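Crafts & Culture > Traditions > Reading the Tea Leaves

How to Read Tea Leaves the Old Way

My grandmother's circle in Cliltley read cups every December, and I still do it just as they did, slowly and with plenty of chatter! Put 2 pinches of loose tea in a plain cup, pour, and let it settle.

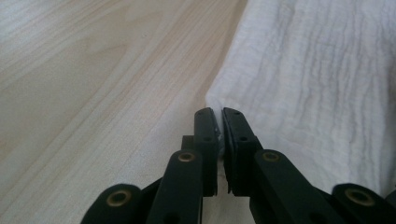
White cloth on pale wood.

Drink it down to the last spoonful (leave the leaves, of course), then swirl three times with your left hand and tip the cup over.

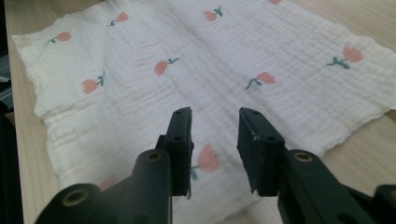 Crinkled cloth with a soft, wavy edge.

Start at the handle, which stands for home, and work your way around. Leaves near the rim are coming soon.

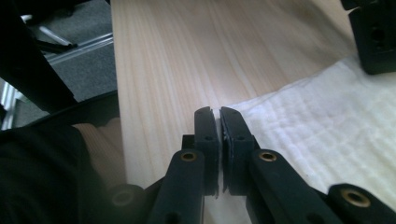 Birds mean news, and a ring means a promise kept.

12 comments | 1000 shares

Related
Grella Cards for Beginners
Casting Lots in Sumudus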